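Folding jackets, week two

August 3, 2020

I have now recorded 777 folds for the Movireck project, and most of them were shirts. Shirts are easy. I could do 32 in an afternoon and still have time to check the files before tea. Jackets are slower, and I have thrown away more of them than I would like.

The trouble is the sleeves. On a shirt they go wherever you put them. On a jacket they bunch at the shoulder, and if I tug one flat with my free hand the take is spoiled, as the model should only learn from what the gripper does. So every correction has to be made with the two fingers, slowly, and kept in.

I also stopped laying things out neatly before I start. The first 14 jacket takes all began from the same tidy position, and the policy we trained on them was lost as soon as a sleeve pointed somewhere new. Now I leave the sleeves as they fall and change the bed cover when I can — a plain sheet one day, flowers the next.

The hem is where I begin most folds. I bring the open fingers in low, close on the edge and lift towards the collar.

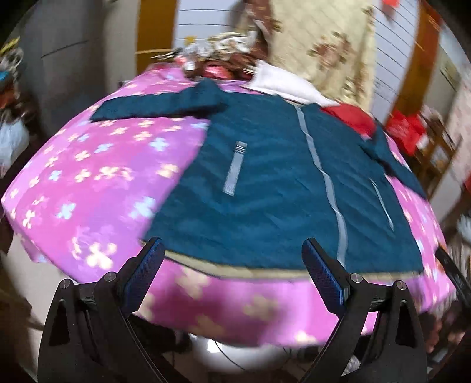 Lining up on the hem of the blue jacket, zip side up.

Next are trousers, then anything with a hood. I'm also going to relabel the early shirt takes, where I marked the end of the fold too soon.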